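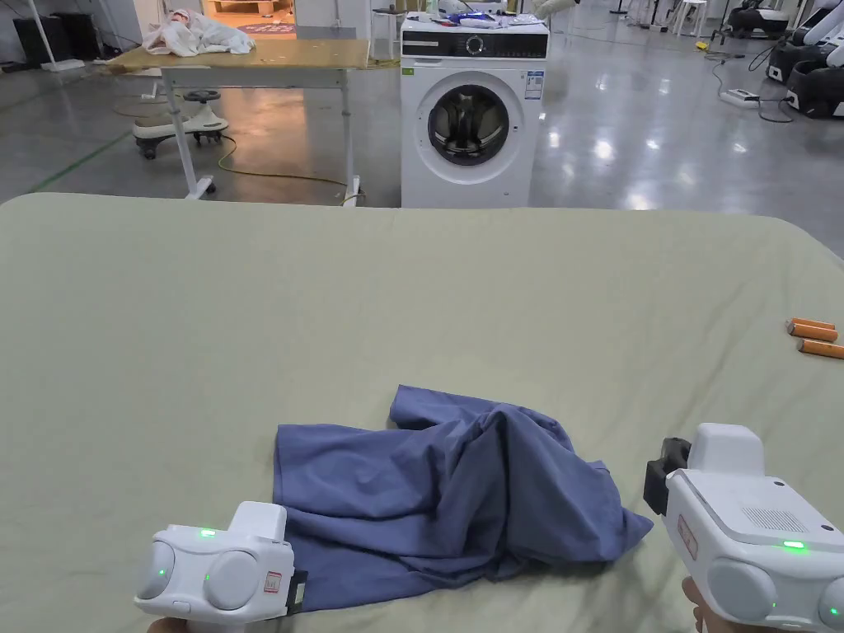
Ximeng Yuan
Floor lead, garment folding, Nelldale site

Spare cells on the work surface - what's the actual rule?

Hi all, quick one, shift starts at 2. We do shirt folding with handheld grippers, same setup as in my pic. Our written rules have a whole page on starting pose and a whole page on hand position, and one line on batteries: "keep cells away from the task area." Away how far? On the sheet but off to the side like that, is that away? One of my leads says yes as long as the shirt doesn't touch them. Other lead says nothing on the sheet but the garment, ever. They mark each other's sessions down and I get the emails.

Also - do you stop a session when you find something on the sheet, or finish the fold and flag it after? We had 14 folds thrown out in August over this and I would like it to not happen again.

Looked in the Tulonov handbook, the section on surfaces only talks about cleaning. If anyone has wording I can steal please post it. Doesn't need to be pretty.

Thanks
Ximeng

3 replies

Deming Song
Site safety, Vokby

Your second lead is right. Nothing on the sheet but the item. I'd write it like that and leave out any distance, people will argue over a distance till the end of the shift.

Two seperate things going on here. Safety first. Loose cells with bare ends shouldn't be near anything metal, or each other if you can help it. Single cells go in a plastic case with slots, lid shut. Not pockets, not a drawer with screws in it. Anything with a torn wrapper or a dent comes out of use and goes in the bin for bad cells, don't tape it up. Charged and empty in different cases, marked on the lid.

The other thing is the data. Cells on the sheet means your surface isn't the same from one session to the next. Might not matter to the folding. But if your rules say clear surface and the recording shows three batteries, whoever reviews it has to make a call, and two reviewers will make two calls. That's your emails.

Our wording, take it:

Before start: sheet flat, one garment, nothing else on the sheet.
Spare cells in the closed case, case on the side shelf.
Swap cells at the shelf, never over the sheet.
Both grippers show green before the first fold.
Item found on the sheet during a fold: finish the fold, stop, clear it, log it.
Item is a damaged or hot cell: stop right away, step back, call the lead.

On your stop or finish question, that's the last two lines. We used to stop for everything and lost way more than we saved. Reviewer reads the log and decides. The person folding doesn't decide.

Green light is our own rule by the way, check what green means on your units before you copy that line.

ding_bench2

we just use a tray. one tray per station, cells live in the tray, tray lives on the floor shelf. works fine. never read the handbook tbh

also check under the shirt before you start, stuff gets rolled up in there. we lost a cap that way for like a week

Ximeng Yuan

Deming that's exactly what I needed, thank you. Copying all of it except the shelf, we don't have one by that station so I'll put a case on a hook or somthing. Will check the green light thing with whoever set up the units.

One follow up - do you keep the log line per fold or per session? Ours is per session and it's a mess, session 522 has one note that says "battery" and that's it. No idea which fold.

Deming Song
Site safety, Vokby

Per fold. Fold number, what it was, where on the sheet, initials. Takes a few seconds. If your sheet only has one box per session, have them write the fold number in front of the note until you get a new form printed.

And don't throw out the 14 yet. If the cells stayed clear of the shirt the whole way through, a lot of places would keep those and just tag them. Ask whoever uses the data before you delete anything.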